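Pullby Shared Workshop Completes Two-Arm Tabletop Build, Opens Plans to Members

For release in May

PULLBY – The Pullby Shared Workshop announced today that its members have completed a two-arm robot bench, built over 7 months of evening sessions. The bench is meant for practice with ordinary household handling tasks, beginning with groceries, and is now open for booking by any member who has finished the workshop's safety introduction.

The project is known within the workshop as Idel. It was led by Þórey Dalsgaard, a member since the workshop's first year, with Lorna Semple responsible for wiring and software. Six members took part from start to finish, and others joined for single sessions on drilling, cable routing and printing of small parts.

"We wanted a machine that a person could understand by standing next to it," said Dalsgaard. "Every bolt can be reached with a hand tool, and every cable can be followed from one end to the other. When something stops working, the next person at the bench should be able to find out why."

The bench stands on a heavy table with a metal rail along its near edge, to which both arms are attached. Patterned panels close the work area on three sides. The first panels were plain white and were replaced in the third month, after members found that light-colored items were hard to pick out in the camera views. The present covering was chosen by a vote of those attending that evening.

Each arm ends in a two-finger gripper with its own camera. The group considered suction cups and a softer three-finger hand, and set both aside for the first version. Spare fingers can be printed in the workshop in a single evening, and a box of them is kept in the drawer under the Idel bench.

Cable wear proved to be the most stubborn problem. In early trials the wrist cables caught on the joints when both arms reached for the same spot, and two connectors had to be replaced. Semple rerouted the cables in wide loops and wrote a short checklist, which users are asked to complete before power is turned on.

"The cable work took longer than the arms did," said Semple. "I would ask anyone starting a similar build to leave room for it in the plan. A loop that looks too long with the arm folded is often the right length when the arm is stretched out."

Members have so far logged 300 practice runs with the bench. The grocery task uses fruit and vegetables, in bags and loose, along with a basket. Bags remain difficult, as thin plastic folds away from the fingers and the weight inside shifts during a lift. Almost 80 of the logged runs involved a bag, and the group intends to raise that share over the coming season.

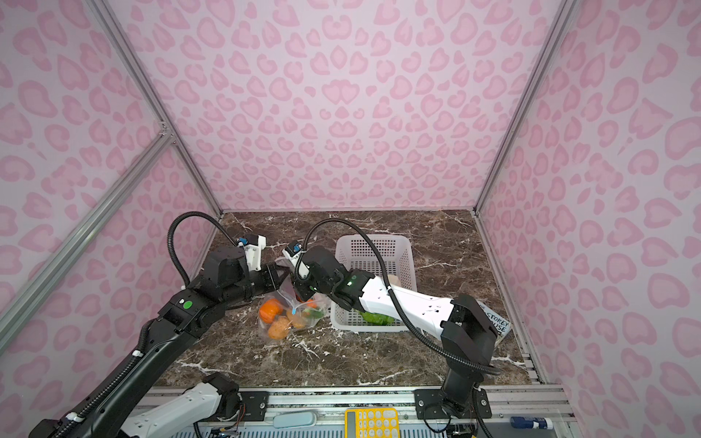
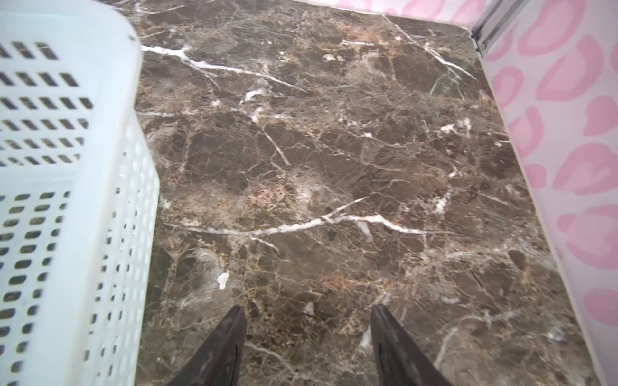
The Idel plans, parts list and checklist are available to members on the workshop's shared drive. Printed copies may be read at the front desk. A version for people building at home is in preparation under the name Tarneo. It will describe a single arm on a smaller table and will include a section on fastening the rail without drilling into furniture.

Booking is by the half day. Members under 18 must be accompanied by an adult who has also completed the safety introduction. Food used in practice must be removed from the bench at the end of each session, and the table wiped down before the next user arrives. Changes to the control software should be entered in the bench log with the member's name and a short note on what was altered.

The workshop will hold an open evening for visitors at 6 p.m. on a date to be posted at the front desk. Dalsgaard and Semple will be present to answer questions about the build. The Dankwa Room will be open on the same evening for those who wish to see the printers and hand tools used for the project.

About the Pullby Shared Workshop

The Pullby Shared Workshop provides benches, tools and instruction for people who make and repair things in their own time. Membership is open to residents of Pullby and the surrounding area.

Press contact: Lorna Semple, Pullby Shared Workshop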